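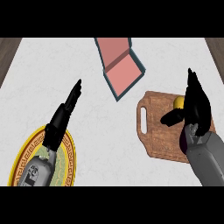 A hinged box is a rigid container whose lid is joined to its base along one edge, so that the two parts stay connected when the box is opened. It differs from a lift-off box, in which the lid is a separate piece.

Construction
The base consists of a floor and four walls. The lid may be a flat panel or may have shallow walls of its own. In paperboard boxes the hinge is usually a scored fold, often strengthened with a strip of cloth or paper glued along the inside. Wooden boxes generally use metal butt hinges, set into recesses so that the lid closes flush. Moulded plastic boxes may have a living hinge, a thin flexible section formed in the same piece as the lid and base.

Stays and closures
A lid that opens past the vertical puts strain on the hinge. Ribbons, chains or folding metal stays are fitted to limit its travel. Common closures include magnets, hooks, tuck flaps and sprung catches.

Uses
Hinged boxes are used for stationery, jewellery, tools, cigars and confectionery. Shallow types are preferred where the contents are laid out in a single layer.

See also
Casket (decorative box)
Clamshell packaging
Living hinge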